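# Wiping a desk from head-camera images: coverage against residue

Group project report, Vasisel module, submitted July

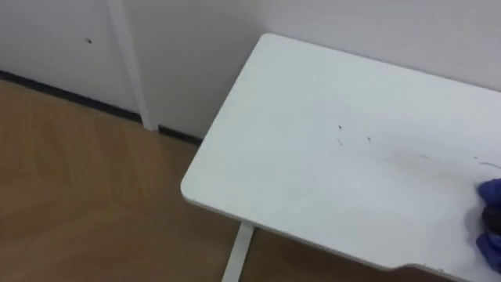
The aim of the project was to find out whether a wiping policy trained on human-guided demonstrations learns to remove dirt or only to repeat the path of the cloth. The two are easy to confuse, as a policy that sweeps the whole surface will score well on any measure of area covered. We therefore scored residue separately. A faint grey streak like the one beside the blue cloth counts as residue under our rules, and so do small dark marks such as those near the middle of the tabletop. The low contrast of such streaks on a white surface was the main difficulty in labelling, and it is discussed under Results.

## 1. Set-up

All trials used the same white desk, placed against the wall. The policy received the head-camera image and the joint positions of the arm. No force sensing was available. The cloth was fixed to the gripper before each trial and replaced after every third one.

The desk has a rounded front corner and a shallow curved cutout in its near edge. We kept this desk on purpose. The Staltora planner, which served as our baseline, assumes a rectangular work area and has to be given a reduced rectangle that leaves out the cutout and the corners. The learned policy was given no outline at all.

## 2. Data

We recorded 300 demonstrations by teleoperation. Each began with dry soil applied by hand in one to four patches and ended when the operator judged the surface clean. Operators were told to use overlapping strokes and to lift the cloth before changing direction, although the second instruction was not always followed.

The demonstrations were cut into 867 single strokes. A stroke starts when the cloth touches the surface and ends when it lifts or reverses. Strokes in which the cloth slipped in the gripper were kept in the set and flagged.

## 3. Method

The policy was trained with the Banis code base, with default settings apart from a shorter action window. Training ran for 2,000 epochs on one graphics card. Three versions were compared:

- **A:** whole demonstrations, no residue label
- **B:** single strokes, no residue label
- **C:** single strokes, each labelled with whether residue remained in its path

Residue was marked by hand on the last image of each trial, using the Stoyanova labelling guide. The guide asks for one closed outline per mark. This works for specks and flecks but poorly for streaks, whose borders fade gradually, so we added a rule: outline only the part of a streak that is still visible when the image is shown at half size.

## 4. Results

All three versions covered more of the desk than the baseline, mostly because they entered the rounded corners. Version A covered the most area but left the most residue. It tended to finish a stroke by dragging the cloth sideways with dirt still in front of it, which produced a long, thin smear.

Version C left the least residue. It often repeated a stroke over the same place before moving on, a habit that versions A and B rarely showed. The cost was time — C was the slowest of the three in every soil layout.

Agreement between labellers was good for specks and weak for streaks. Two labellers often drew streaks of clearly different length on the same image. The order of the versions did not change when streaks were left out, but the gap between B and C became much smaller.

## 5. Limits

Scratches in the desk surface cannot be told apart from dirt in a single image. We did not record a clean reference image before each trial and should have done so. Some marks counted as residue may be permanent damage, which would raise the residue score of every version by a similar amount.

The cloth also hides the end of its own stroke from the head camera. A wrist camera would help here, and the mount for one is already drawn up but has not been printed.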